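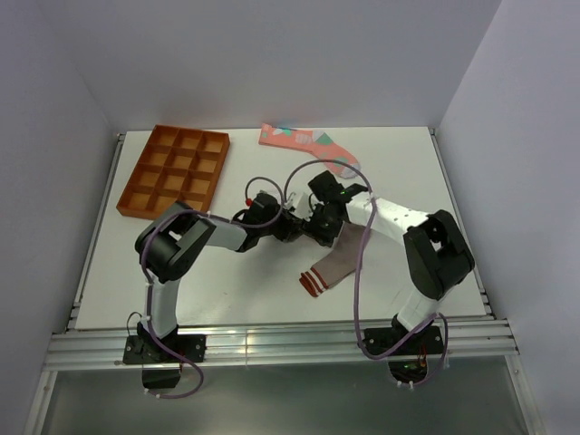 Grippers nearly touching mid-table on the Menport rig, socks and tray behind and beside them.

How I trim the dead time out of two-arm demonstrations

Last updated July 18, 2024

If you've ever watched back a pile of teleoperated demonstrations, you'll know how much of each one is just... waiting. The operator squints at the sock. The operator scratches their nose. The operator has finished and is feeling for the stop key while both arms hang there. All of that goes into the training set unless you do something about it, and a policy trained by imitation will quite happily learn to hang there too.

The usual fix is to throw away every step where the arms aren't moving. I did that for Flodlow (our project on small household items: socks, pouches, anything floppy or fiddly that can end up in a tray) and made a proper mess of it. The policy we trained afterwards was lovely and brisk right up to the moment one hand had to pass something to the other, and then it let go too early. Over and over! What I'd done was cut the handovers to ribbons, as a good handover is mostly two grippers being very still very close together.

So this page is the method I use now. It isn't clever. You can do it with a few lines of code and a viewer, and it has held up on our data from both Menport and Plurnstead, which were recorded by different people with quite different habits.

What you need

Your demonstrations stored step by step, with joint positions and gripper openings for both arms. Commands as well as measured positions, if you have them. I use the measured ones for deciding what's still, and I'll get to why.

Forward kinematics for your arms, so you can work out where the two gripper tips are. Both bases have to be in the same coordinate frame. On our table they're bolted to one rail along the near edge, so that's a single offset measured with a ruler, and if yours are on separate stands you'll want to be more careful than I was.

Some way to play an episode back with a coloured bar under it. I use Tangen, our little in-house viewer, but anything that can scrub through video and draw a strip will do.

Step one: smooth first, then measure speed

Take the joint positions and run a short median filter over them. I use a window of 5 steps. Then work out the speed of every joint at each step and keep the largest one for each arm, so you end up with two lines per episode, one per arm.

Use the largest, please, and don't average. I averaged to begin with, and a wrist turning slowly on an otherwise motionless arm vanished completely. Turning a wrist is half of what you do with a sock.

Why measured positions and not commands? Hobby-grade servos lag, and they lag more when the arm is stretched out. The command can be standing still while the arm is still catching up, and if you cut there, you get a visible jump in the episode. Measured positions are noisier but they tell you what the arm was doing. The median filter deals with most of the noise.

Plot a few of these before you go on. You should see clear bumps with flat stretches in between. If the flat stretches look like grass, your filter is too short or one of your joints has a jittery encoder (we had one, left elbow, drove me up the wall for an afternoon).

Step two: mark the steps that look idle

A step looks idle when both arms are below your speed threshold and neither gripper opening is changing. The gripper bit matters a lot. Closing on thin fabric moves nothing else, and it's the most important thing in the whole episode.

To choose the threshold I find one stretch where I know the arms were parked, look at the speed there, and set the threshold at 3 times that. I do it separately for each rig. Menport's arms are a touch noisier than Plurnstead's, and sharing one number meant either keeping all of Menport's pauses or losing slow motions from Plurnstead.

At this point you have the naive filter, the one that got me into trouble. Save it anyway! You want it for comparison later.

Step three: protect the close-together moments

Work out the distance between the two gripper tips at every step. Whenever that distance is small, mark the step as protected, and stretch the protected region outwards a little at both ends. Nothing protected ever gets cut, however still it looks.

How small is small? I'd love to give you a number, but it depends on your grippers and on what they're passing. What I did was open Tangen, find a handful of handovers by eye, note the tip distance when the receiving gripper first started lining up, and use the largest of those. Err on the generous side. Keeping a few useless still steps costs you very little, and losing the middle of a handover costs you the handover.

The stretch at each end is there for the same reason. People slow down before the grippers get close, have a think, then commit. I wanted the thinking gone but the slowing down kept, so I extend far enough to catch the last bit of the approach and no further.

One thing that tripped me up: tips can be close in the middle of the table for reasons that have nothing to do with passing anything over. One operator at Plurnstead liked to rest both grippers nose to nose between items. Those get protected too, and I've made my peace with it. If you have a lot of them, you can ask for at least one gripper to be partly closed before protecting, although very thin items will fool that check, and I've left it off.

Step four: protect the bit after every gripper change

Same idea, much shorter. After a gripper closes or opens, keep the next few steps no matter what. Fabric needs a moment to settle, and so do servos. The first time I skipped this the policy learned to yank, which was exciting to watch with a sock and rather less so with a coin pouch.

Step five: shorten, don't delete

Whatever is still marked idle and isn't protected gets thinned out. I keep the first and last few steps of each idle stretch and drop the middle. Removing the whole stretch leaves a seam where the camera image changes suddenly (a shadow shifts, a cable has swung a bit) while the joints haven't moved, and models do pick up on that sort of thing.

If your policy predicts chunks of actions, there's one extra job. A chunk mustn't run across a seam as though it weren't there. You can either rebuild the timestamps so that the thinned episode is continuous, or store the seam positions and mask chunks that cross them. I rebuild, as it's simpler and the seams are tiny once you've kept the ends. Do make sure your images get the same treatment as your joints. I once trimmed the joints and forgot one of the cameras. The training loss looked marvellous.

Step six: look at it

Please don't skip this one. Draw your strip under the video with one colour for kept, one for thinned and one for protected, then watch a random batch at double speed. You're looking for three sorts of trouble:

Thinned colour while something is plainly happening. Your threshold is too high.

Protected colour all the way along. Your tip distance is too big, or the base offset is wrong. Mine was wrong by the width of a base plate, and every episode came out protected from start to finish.

No protected colour in an episode with an obvious handover. Nearly always the forward kinematics. Check that the gripper length is included, because the wrist isn't the tip.

I also play the thinned version straight through, without the strip. If it looks like a slightly hurried person, you're fine. If it looks like an old silent film, go back and keep more at the ends.

What we got from it

We had 3,975 demonstrations across the two sites. For the comparison I drew 2,000 of them and trained the same policy on three versions: untrimmed, naive filter, and the method on this page. Same seeds and same training length each time.

The untrimmed one did the task but dawdled. It would hover over a sock for ages, drift off, come back. A fair few trials ended by running out of time with the item in the gripper and nothing wrong otherwise.

The naive one was the quickest of the lot at picking up and the worst at passing over. Nearly all its failures were early releases.

The protected version was a bit slower than the naive one and it passed things over about as reliably as the untrimmed one. That's the result I wanted, and it's the one we use now. I should say that all of this was on items the policy had seen in training. For new items I could see no clear difference between the last two, and I wouldn't claim one until we've run the larger test in September.

Bits and bobs

Do the trimming on a copy. I know you know. Do it anyway.

Store the settings with the trimmed data, including the tip distance and the base offset for each rig. I have one folder called "trimmed_new" and no idea what's in it.

If operators pause a lot at the start of an episode, cut that separately and by hand rule (everything before the first real movement goes, bar a few steps). It doesn't need any of the machinery above, and you'll want it gone before you choose your threshold.

For single-arm data you can drop step three altogether, but keep step four.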